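Section 2: Getting Your Table Ready

Before you open a single jar, please give yourself a little while to set up your table. We know how tempting it is to skip ahead to Section 3 (that's where the color is, after all!), but the Bomlow finishing kit is so much more pleasant to use when everything is laid out before you start. Most of the letters we get at Plistance about spills and smudges come from people who were in a hurry at this stage, and we have been those people ourselves more than once.

You will need a table you can stand at comfortably, a sheet of kraft paper, a folded microfiber towel, the narrow tray, and your wooden sticks. The kit works on any flat table, though a plain, light top makes it easier to spot a stray drop of finish.

Covering the table

1. Clear the table completely and wipe it down. Crumbs and grit under the paper turn into bumps, and you will feel every one of them when you start rubbing out a panel.

2. Unroll your kraft paper and cut a generous length. Go bigger than you think you need. If you bought the Prarkent roll, let the cut piece lie for a few minutes with the curl facing down and it will relax nicely on its own.

3. Smooth the paper out from the middle toward the corners with the flat of your hand. It doesn't have to reach every edge of the table. A bare strip along the sides is handy for your cup of tea, your reading glasses and this booklet, all of which are happier away from the finish.

4. Tape the corners only if the paper keeps creeping. On a smooth top, two small pieces of masking tape are plenty.

Note: Please don't use newspaper in place of kraft paper. The ink can lift onto pale wood, and it is very hard to get out again.

Setting out the tray, sticks and towel

5. Lay the narrow tray on the side of your working hand, well in from the edge of the paper. Some people like it perfectly straight, and some of us set it down at a slant so the near end points toward the wrist. Either is fine – try both and see which one your arm prefers.

6. Rest two wooden sticks on the tray, side by side and a little apart. They can stick out past the sides or lie right across it.

7. Fold the microfiber towel into a flat rectangle and put it on the other side of the paper. Leave the space between the towel and the tray open, as this is where your work will go.

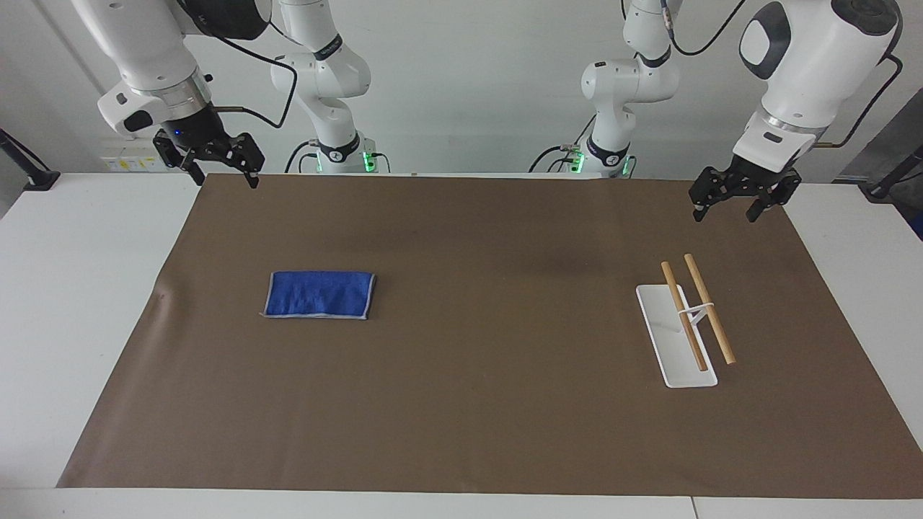

Reading time for this section: 4 minutes

With the blue towel to the left and the white tray to the right, a right-handed person has a good stretch of brown paper to work on. If you are left-handed, simply swap the two. There is no need to fuss over the wrinkles in the towel, either. It only has to be folded, and a slightly rumpled one wipes just as well as one that has been ironed (and yes, we have had a customer who ironed hers).

Caution: Keep the towel dry until Section 4. A damp towel leaves rings on the paper, and moisture can find its way to the underside of your panel.

Checking your sticks

8. Run a fingertip gently along each stick. If you feel a splinter or a rough patch, rub it down with the 1000 grit sheet from the accessory envelope. The 60 grit sheet is much too coarse for this and will leave the stick worse than you found it, so save that one for stripping old varnish.

9. Decide now which stick is for stirring and which is for testing color, and put a small pencil mark on the end of one. They look very much alike once you get going!

Note: Replacement sticks come in packs of 21 under the Dewulf name. Ordinary craft sticks will do in a pinch, as long as they are clean and unwaxed.

Before you go on

10. Stand where you plan to work and reach for the towel, then for the tray, without looking too hard at either. If you have to lean or stretch, slide things in a little closer.

11. Open a window, and move pets and small children to another room before you bring out the jars.

Caution: Never set an open jar on the tray beside the sticks. The tray is narrow and tips easily with weight at one end. Jars belong directly on the paper, toward the back, with their lids beside them.

If you are called away at this point, you can leave the table just as it is and come back to it after supper. Fold one side of the paper loosely over the tray to keep the dust off. When you are ready to stir your first jar, turn to Section 3.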